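Namorier Marker Roll, natural linen
Item 2942
Made by Marchetti for Weltport

If you have ever tipped out a whole drawer to find the one green pen that still works, you will understand why we are so fond of this roll. It started life as a favour for a friend of the shop, Ottavio Russo, who draws maps for walking clubs and used to carry his pens about in an old sock (a clean one, he always told us). He wanted something that would lie flat, roll up quickly and survive being sat on in a train, and after a good many tries at the sewing machine we had it.

The roll is cut from a single length of washed linen with 36 narrow pockets stitched in one long row. They are a touch deeper than on our older Iverau roll, so the pens stay put when you pick the whole thing up in a hurry. A flap folds down over the tops, and a long cotton tie goes twice around the middle and finishes in a bow or a knot, whichever you prefer - we are bow people here.

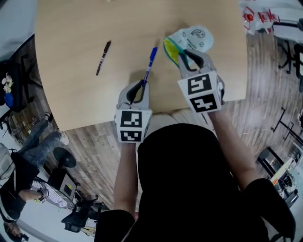
Pockets are sized for ordinary round-barrelled markers, and most felt-tips and fineliners will slip in beside them without any fuss. We suggest storing them cap upwards, so the colours show along the top edge and you can pick by eye. A marker with a cap as bright as the blue one in the photo is easy to spot even when the roll is full, and the printing on the barrel can go down inside the pocket without causing you any trouble. Chunky poster markers are too fat, I'm afraid, and will strain the stitching if you force them.

Washing is simple enough. Take everything out, shake the crumbs and pencil dust from the pockets, and wash at thirty degrees with similar colours. It will come out looking rather crumpled, which we like, but a warm iron while the cloth is still damp will smooth it down if you don't.

Size when open: 14 inches tall, flap included
Pockets: 36
Cloth: washed linen, cotton tie
Pens not included

The next batch leaves the workroom in August. If you would like 4 or more for a class or a drawing group, do write to us before ordering, and we'll gladly put them by for you and send them all in one parcel.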